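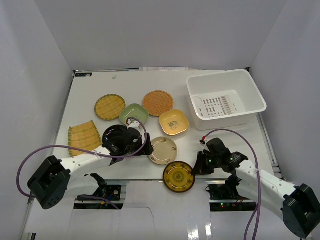

*Table two, start of a run. Dishes out, bin upper right.*

**Club project: clearing a table with two arms (plate order question)**

**grollar_mom_of_3** wrote:

Hi everyone! Long post ahead, so get a drink. I help out with the robotics club at Tredgate (high school, mostly sophomores and juniors, meets until 6 in the evening and then somehow until 7). Our spring project is bussing a table: two arms, a mixed bunch of dishes and woven mats, and everything has to end up in the white bin. The kids show it to the families at the end of March, and they're so proud of it already that I could cry.

We've recorded 622 practice runs with the students driving the arms by hand, and now we're stuck on an argument that has split the club right down the middle. Half of them want to always take the plates first, the cream one and then the amber one, as they're right there in the middle at the front. The other half want the bowls first, the green and the yellow, and only then the flat stuff. Mats last, everybody agrees on that much (or they did as of yesterday).

My own worry is the amber plate. It sits with its lower half out past the front edge of the table, and the kids like it that way for the right arm, but I get nervous every single time. What would you do?

---

**wondus_bench** wrote:

What a fun project! I'd go plates first, and I'd start with that amber one. Anything hanging over an edge should leave the table before you start swinging elbows around. The overhang is a gift, too, if your right gripper can close on the rim with one finger under it. A flat plate in the middle of a table is miserable to pick up by comparison. Ours used to chase one all the way to the wall, and the students would groan as if they were watching football.

---

**Keabetswe Du Plessis** wrote:

I'm going to disagree, kindly. If you train on plates hanging off the edge, you'll end up with arms that only know how to lift plates hanging off the edge. Come demo night some little brother pushes the plate back four inches and the whole thing falls apart. Mix up the starting spots now while you still have time.

On order, I'm with the bowls crowd. Bowls have walls you can pinch, so they're the easy wins, and easy wins early do wonders for teenagers. The yellow one is already next to the bin, and its rim is touching the orange-brown mat, so once it's gone that mat is easier to get at as well. Then the green one, which opens up the space between the two round mats.

---

**wondus_bench** wrote:

Fair point about the edge, and I'll give you that one. I still say big flat things go in the bin first. Put the bowls down first and the plates land on top at an angle, and then you're stacking on a seesaw. We had a cream plate slide right back out onto the table once, with a whole row of parents watching.

---

**liao_again** wrote:

Chiming in from a middle school club, so take this with a grain of salt. Before you settle the order, look at your cables. That purple one on the left arm bows out in a really wide arc, and there's a loop up by the green bowl. I'd put a second tie on it. We lost a whole afternoon to a loop that caught on a cup handle, and we blamed the software the entire time, bless us.

Also, what about the black dish? The left wrist is right over part of it. Ours had a terrible time with shiny black dishes, and I'd love to hear if yours does better.

---

**grollar_mom_of_3** wrote:

Oh, the black dish! I forgot to mention it and it's the worst of the lot. On our last set of 12 tries we got it into the bin 4 times. The kids have started calling it the Pit. One of them wants to swap it out and I said absolutely not, we're keeping it.

I read all of this out loud to them, and they loved it (there was some cheering for Keabetswe from the bowls side). We're going to move the plates around for the next batch, and a couple of the juniors are retying the left cable before anybody drives again. For the order, they want to try both ways and keep score on the whiteboard.

---

**Keabetswe Du Plessis** wrote:

Keeping score is a lovely idea. Have them write down where each miss happened too, even if it's only "left arm, black dish, slipped." And please post the numbers, whichever side wins!

---

**wondus_bench** wrote:

Plates side here, waiting by the whiteboard. How are you gripping the mats, by the way? Ours folded up like tacos.

---

**grollar_mom_of_3** wrote:

By the edge, and slowly. The four-sided one with the green stripes is the troublemaker. I'll ask the kids to write that part up themselves and I'll post it after the next meeting.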